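ok build thread, long one, skip if you don't care about grippers

so the Skerkeck is on version 5 now. hand-held gripper, printed fingers, you squeeze the handle and it records what your hand does. later an arm is supposed to copy it. that's the whole idea

v1 thru v4 were junk. v3 snapped at the pivot in my hand while I was making coffee one-handed to show off

parts so far: $295. would've been less but I bought the wrong bearings. twice

frame is printed on the shared Itia at the workshop, two nights of it. somebody had left the nozzle half clogged so first plate came out like shredded wheat. scraped the bed, releveled, went again at 6 am when the place is dead quiet

linkage is straight off the Cluvon plans, except I moved the pivot back 5 mm. squeeze is way lighter now. my thumb doesnt cramp after 20 min like it did

folding is the target task. clothes on a bed, soft stuff on soft stuff, which is mean to start with but it's the chore I want gone

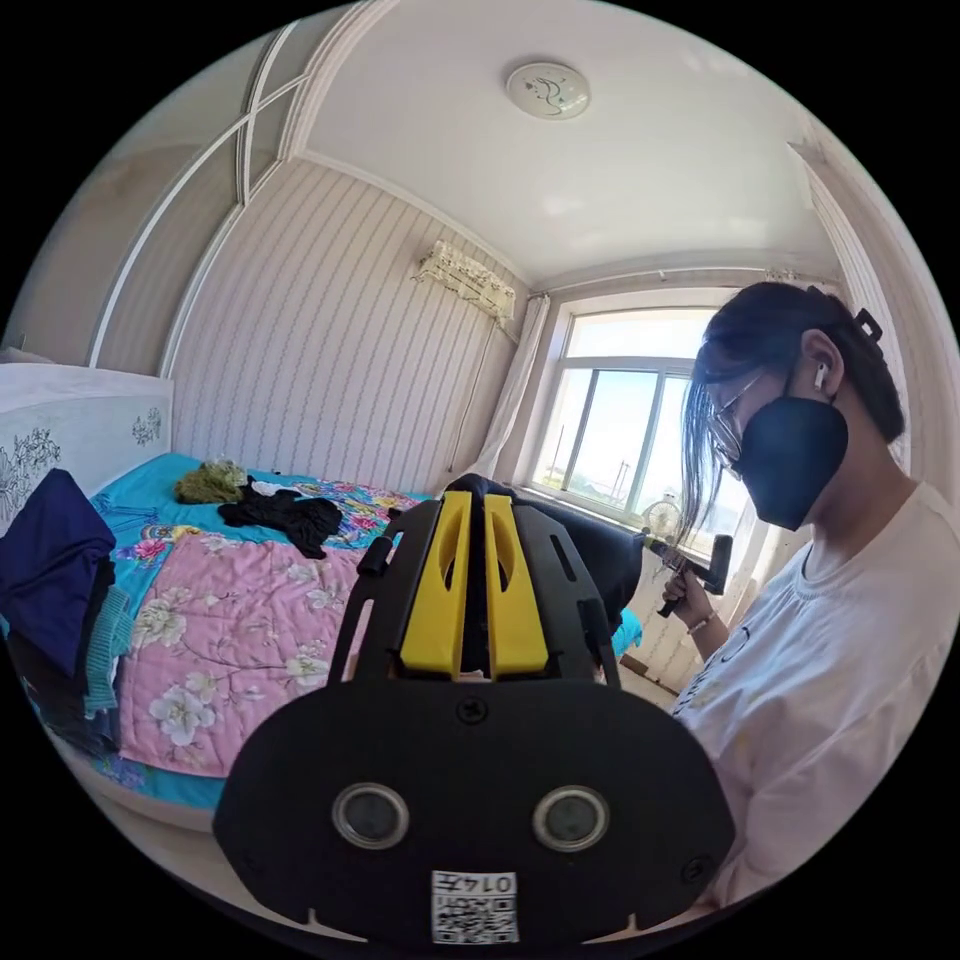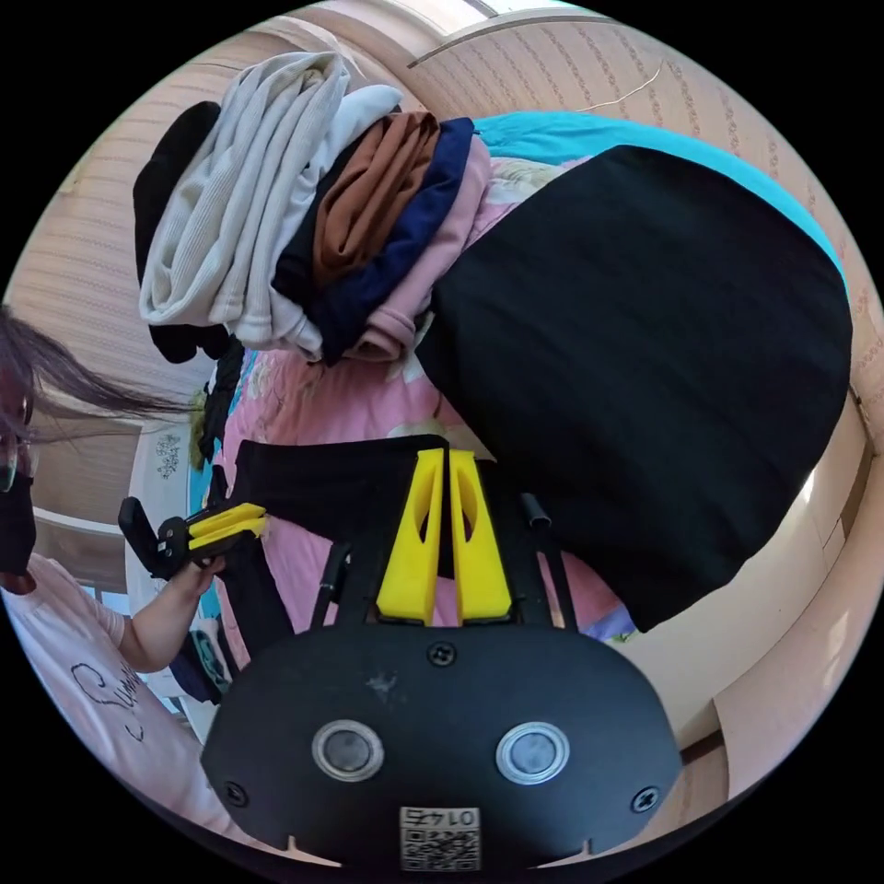
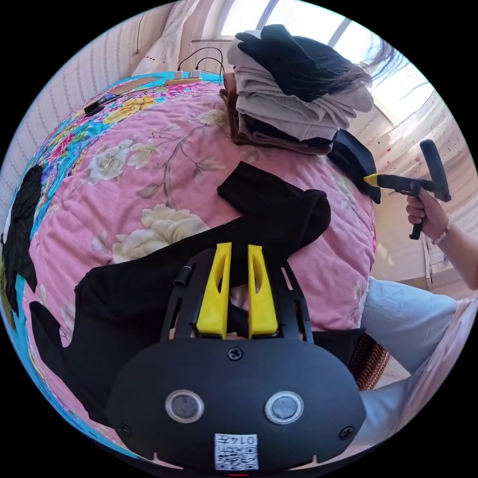
Finger notes while I still remember them. Old ones were solid and stiff and just shoved fabric along. Slotted ones bend a little and come in under an edge instead of plowing it. The slot costs some strength at the base so I thickened the root and left the tip thin. Dark clothes are going to be the real headache – that big black garment spread out over the pink bedding is one flat blob to my tracking code, folds and all. The floral print is great tho, tons of corners for it to grab onto. Might just ban black for the first round of training and add it back later, feels like cheating but whatever

software side: Jadoon handles the logging. setup was a pain, docs skip the part where you have to set the clock offset per device. lost an evening to that. if your two streams drift apart, its the clock, go look at the clock

1333 clips on the drive now, counting the old v4 ones. gonna toss every v4 clip where the trigger stuck. havent written the script for that yet, been doing it by eye, very slow

things still bugging me:
trigger spring squeaks
cable exit is right where your wrist wants to be
print lines on the handle, needs sanding or tape or somthing

tried bike grip tape on the handle. nice but it gets sticky when the room's warm. trying tennis overgrip next

no, files aren't up yet. I want to redo the trigger mount first, the current one needs a screw you can only reach with the handle off – dumb, my fault

if anyone has run the Cluvon linkage with a stiffer return spring lmk what rate you used, mine is from a dead stapler

next up is the wrist plate so the same fingers bolt onto the arm. hoping March. printing the first one tonight if the Itia is free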